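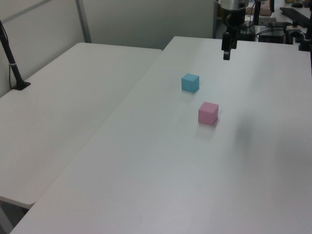

Stimilville, 2023-08-13

If you have lived here any length of time you will have heard the one about the miller's wife of Istorano, who is supposed to have held the bridge against 300 soldiers with nothing but a bread peel and a very loud voice. I was told it at school, and I dare say many of you were too, and I loved every word (I still do, if I'm truthful!). So it was with a bit of a heavy heart that I read the new booklet from the Vonside history group, which says that the battle happened but the lady very probably didn't.

What the group has done, and it must have taken a good deal of patience, is go back through the old parish letters and army lists. The garrison at the bridge had 90 men in it, it held out for five days, and then it was relieved from the Tokgöz side of the river. None of the three letters written that week mentions a miller, let alone his wife. 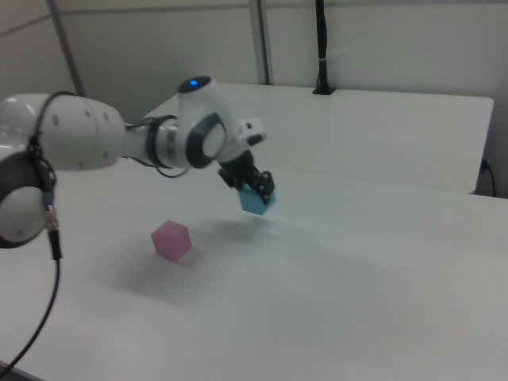
She first turns up much later, in a song, and after that she seems to have got into everything, from tea towels to the sign over the pub. The booklet is rather kind about her, I thought. It says frightened people like to have a face to put to their courage, and that the story did the town a lot of good in the lean years afterwards. Copies are at the library desk, and the group hopes to put up a small display at the bridge next April.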